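3.2 Household settings and loading practice

Most loading diaries came from Mivthorpe, where 114 households kept a record of each dishwasher cycle for one month. Together they logged over 3000 cycles. Participants noted which pieces went into the lower rack, which stayed on the counter, and which were washed by hand.

Bowls were the hardest items to place. Plates fit between the tines in one obvious way, but a deep bowl can be leaned, nested or turned upside down, and people in the same home often disagreed. In 195 cycles a bowl was moved at least once before the door was closed. Following Uchida, we treat the counter beside the machine as part of the loading area, because plates and mugs often wait there. Figure 4 shows one kitchen with the lower rack pulled out and a plate and mug on the wooden counter, and a yellow bowl at close range.
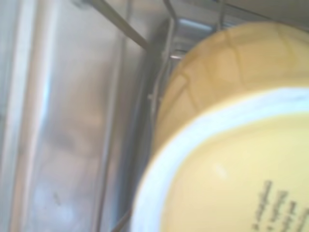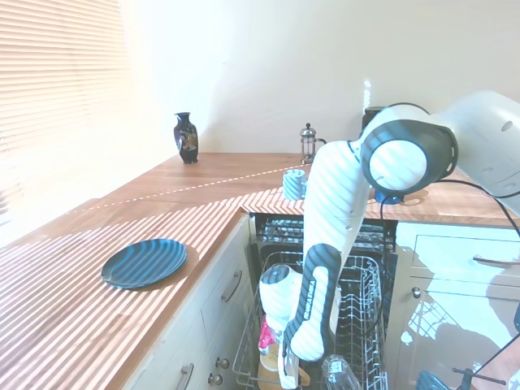

Figure 4. First image: underside of a yellow bowl, with the white foot ring and blurred printed text. Second image: counter and open dishwasher in the same kitchen.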